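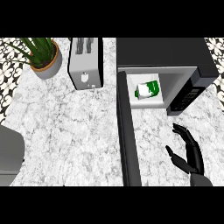
Home | Topics | Training | Contact

Khunthong Program

Mar 24, 2026
By Kanyarat Saengthong

The Khunthong Program is a continuing education course for pharmacy technicians, run out of Daltville by a small training outfit called Hunex. I took it myself a while back (and loved it!), so I've ended up looking after this entry.

It runs for 30 weeks, mostly online, with 2 weekends in person at the Ullorthorpe site. You cover sterile compounding, insurance claims, checking a patient's medication history and a big chunk on talking to people at the counter, which was my favorite part by a mile. Each intake takes up to 400 technicians, and the next one opens in April.

Finishing gets you a certificate, but it doesn't replace your state registration, and people mix those up all the time. The question bank has 3000 practice items – I never got to the end of it, and the math section is a lot harder than the rest. Pharmacists can sit in on the compounding unit too, though they don't get a grade for it.

Related entries
Hunex
Ullorthorpe training site
Sterile compounding
Technician registration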